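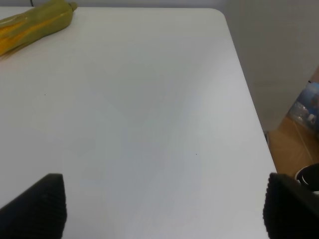

Groupe ornitho de Drukiria, compte rendu de la réunion de novembre

Présents : Annatjie Baloyi, Gert Pretorius, Elmarie Mabuza, Yolandi Magagula et moi (Gorazd Dumitrescu, à la plume, comme d'habitude). On a commencé avec un petit quart d'heure de retard, le temps que tout le monde raconte ses oies !

1. Comptage des oiseaux d'eau
Gert a relu les carnets de l'étang de Ngubane. Total de la saison : 2122 oiseaux, toutes espèces confondues, avec une belle part de sarcelles d'hiver. Elmarie pense que les foulques ont été comptées deux fois sur la rive nord, Gert pense que non, et on y a passé un bon moment. Décision : ils y retournent ensemble vendredi et on garde le chiffre de Gert en attendant.

2. Nichoirs
22 nichoirs à nettoyer avant les gelées. Yolandi en prend 4, ceux du chemin de Pavgate (elle a l'échelle), je fais le verger avec Annatjie. Pour les autres, il me faut des noms, écrivez-moi !
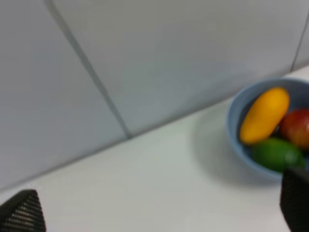 La table et le mur du fond

3. Affût de Grudero
La porte ferme mal et la fente du bas est trop haute pour les enfants. J'ai proposé une planche, Annatjie préférerait qu'on refasse tout le panneau, et je dois avouer que son croquis m'a bien plu. On vote à la prochaine réunion. Elmarie demande qu'on remette aussi un cahier d'observations, l'ancien étant plein depuis le passage du balbuzard (quelle journée, celle-là).

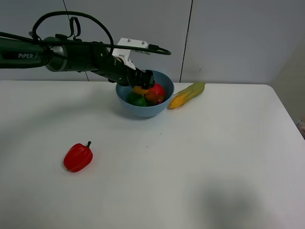 Gert voudrait en plus un crochet pour les sacs, adopté sans discussion.

4. Sorties
Hiboux des marais à la tombée du jour, départ du parking de Pavgate. Yolandi en a vu deux la semaine dernière, posés sur les piquets, et moi évidemment j'étais parti dix minutes plus tôt... Habits chauds, pas de chiens. La sortie grives est reportée, il n'y a presque plus de baies sur la haie.

5. Divers
Il manque toujours la longue-vue du groupe. Si elle est dans votre coffre, dites-le à Elmarie.

Fin vers 21 h.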